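Stamden Worktop and Fixtures Group
Minutes of the regular meeting
Tuesday, February 17, 2026
Location: Stamden, ground floor meeting room
Present: representatives of Stamden, Hustix and Hapeta
Apologies: Stavis (written comments received before the meeting and taken under item 4)

1. Minutes of the previous meeting
Approved with one correction. Under "Storage," the shelf depth should read 300 mm. The chair will send out the corrected page.

2. Matters arising
2.1 The oil finish for the tabletops was delivered. The data sheet is still missing. Hapeta to request a copy.
2.2 The loose floor outlet next to the window bench is closed as an issue. Facilities replaced the cover plate.
2.3 The label printer remains on the open list. No change.

3. Tabletops
3.1 Hustix reported on the butcher-block tops. Movement across the strips over the heating season was within the limit agreed in October. One top shows a raised joint near a corner and will be sanded and refinished in place.
3.2 The group discussed whether the tops should be screwed down tight to the black aluminum extrusion frames. Hustix recommended slotted holes on the long sides so the wood can move. Hapeta asked whether slotted holes would let the top shift when someone leans on it. Hustix replied that washers of the right size prevent this. Agreed: slotted holes on all new tops. Existing tops stay as they are until they are next refinished.
3.3 Corner brackets on the frames are to be checked for tightness every 3 months. Record the check on the sheet kept with the hex keys.
3.4 Cleaning: damp cloth only. The degreaser used on the metal parts dulls the finish and is to be kept off the wood.

4. Comments from Stavis
4.1 Stavis asked for one common thread size for all rods and fasteners. The group supports this in principle. Cost is not known. Hustix to quote.
4.2 Stavis asked that spare boards be stored flat. Agreed. Upright storage behind the door will stop when the new rack is in.

5. Can and ramp layout
5.1 The layout under review uses cylindrical cans standing on the tabletop and one flat board set at a tilt as a ramp. The board is the same light wood as the top and is held by thin black rods.
5.2 Hapeta asked for a fixed tilt. The proposal is 15 degrees, measured from the tabletop with the digital gauge. Accepted for a trial period. The angle is to be written on the underside of the board in pencil.
5.3 Spacing of the cans was discussed at length. One view was that the positions should be marked on the wood. The other was that marks wear off and leave the surface dirty. Agreed: no marks on the wood. Positions will be set from a paper template, which is removed before use.
5.4 Cans with dented rims are to be taken out of the set. Paper wraps that are peeling may be glued again once, then replaced.
5.5 The layout is adopted as the reference for the next period, subject to 5.2.
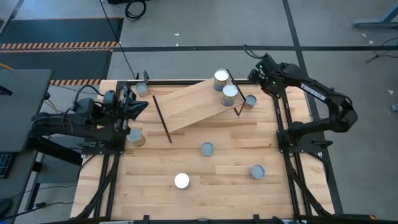

6. Purchasing
6.1 Approved: 4 spare support rods and one replacement ramp board. Hapeta to place the order.
6.2 Deferred: second digital gauge. Stamden to check whether the existing one can be recalibrated.

7. Actions
Hapeta: data sheet for the oil finish; order under 6.1.
Hustix: repair of the raised joint; quote for common thread size.
Stamden: paper template; storage rack; gauge.

8. Any other business
None.

Next meeting: date to be set by email. Items for the agenda should reach Stamden one week ahead.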